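Wernora House Residents' Group
Minutes of the September meeting
Held in the downstairs lounge, Monday, 7pm

Present: Gladys Mabula (chair), Florencia Olivares, Euan Dalgleish, Wekesa Magesa (minutes)
Apologies: Habibur Cassim, who is on lates this week but sent a page of notes and a tin of shortbread. Both were gratefully received.

1. Minutes of the last meeting

Agreed, with one correction from Euan. The kettle descaler came out of his own pocket and not the kitty. Gladys to pay him back.

Matters arising: the landing cupboard door has been rehung and now closes with one push! Thanks to Habibur for an afternoon with the plane. The hinge screws left over are in the jam jar on the windowsill.

2. Bedding swap

Gladys opened by saying how pleased she was with the response to the notice by the stairs. We wanted a few offers of spare bedding before the weather turns and we have had 12, from both floors and from the garden flat.

Florencia has been through everything with labels and a pen. Single duvets are in the left half of the landing cupboard, doubles in the right, and pillows are in the big blue bag on top. She asked that people tie a label on anything they add, with the size and whether it has been washed. Unlabelled things will go in the hall for a week and then to the animal shelter, who are always glad of old blankets.

Wekesa asked about feather pillows. Agreed to accept them if the cover is sound.

Two people have asked to borrow rather than swap, for family coming to stay. Everyone was happy with this. Florencia will start a page for loans at the back of the red notebook.

3. The guest room

This took up most of the evening and was a very cheerful item. The guest room has been used as a dumping ground for too long and it is lovely to see it coming back to life. We went through what stays, what moves and what needs a wash.

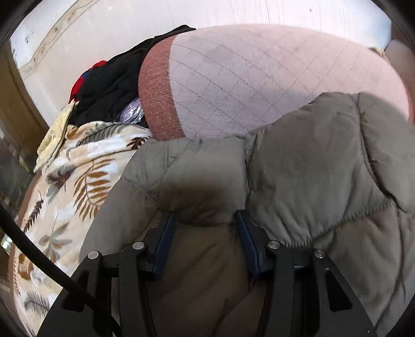
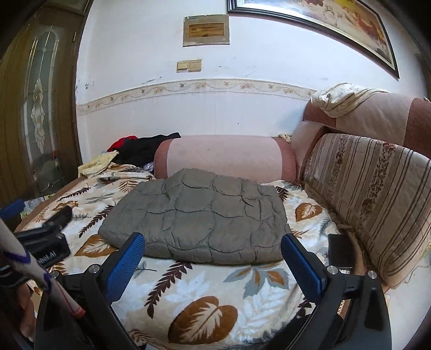 The quilted bedding and the patterned throw both got a warm reception.

3a. What stays

The leaf throw stays. Euan had been in favour of a plain cover but was won over by the big brown leaves and the ferns, and said so handsomely. Gladys thinks the cream background will brighten the room no end on a dull morning.

The long pink bolster stays too. Florencia loves the rose bands at the ends and would like to find a cushion in the same colour. Wekesa has a remnant at home that might do and will bring it down.

Long and happy discussion about the striped cushion with the little dark flowers. Gladys feels it goes with the browns in the throw. Euan feels that stripes and leaves together are a lot for one room, but he was outvoted three to one and took it well. The cushion stays.

3b. What moves

The black and red clothes heaped beside the bolster are to go on hangers. If they are yours, please collect them by the end of the month. Euan will put a rail up behind the door in the meantime.

The pale yellow cloth goes to the wash and then to the linen shelf. The scrap of clear plastic goes in the bin.

3c. The grey quilting

Wekesa asked if it should be folded at the foot of the bed or opened out. We tried to settle this by talking and then gave up and agreed to let each guest decide. Folded when the room is empty, so the leaves can be seen.

Florencia reminded everyone that thick quilting does not go in the small machine on the first floor. The launderette takes it for £8 and she is happy to drop things off on her way to work if they are left by her door the night before.

3d. First guests

Habibur's notes say his aunt would love to be the first to stay. Warmly agreed. Gladys will do flowers. Wekesa will see to the bedside lamp, which needs a new plug.

Bookings to go in the red notebook as before, first name and nights only. Suggested contribution stays at £5 a night, towards washing and tea.

4. Storage boxes

Euan has looked at lidded boxes for under the bed. The Goranell ones are a good height but the lids are fiddly. The Clestidness ones cost a bit more and stack well, and Euan was very taken with the handles. Agreed to buy two Clestidness and see how we get on.

5. Stairs and hall

The runner is fraying again on the third step. Gladys to ring Kołodziej for a price on binding the edge. Please keep prams and bikes to the left of the radiator.

6. Any other business

Florencia is giving a demonstration of the fitted sheet fold after the next meeting. Bring your own sheet! Wekesa says it changed his airing cupboard completely.

Euan proposed a thank you to everyone who has carried something up or down the stairs this month. Carried with applause, and the rest of the shortbread.

Actions

Gladys: pay Euan for descaler, ring about stair runner, flowers
Florencia: loans page, yellow cloth to wash
Euan: clothes rail, two boxes
Wekesa: pink remnant, lamp plug
Habibur: dates for his aunt's visit

Next meeting as usual in the lounge at 7pm. Florencia to bring cake.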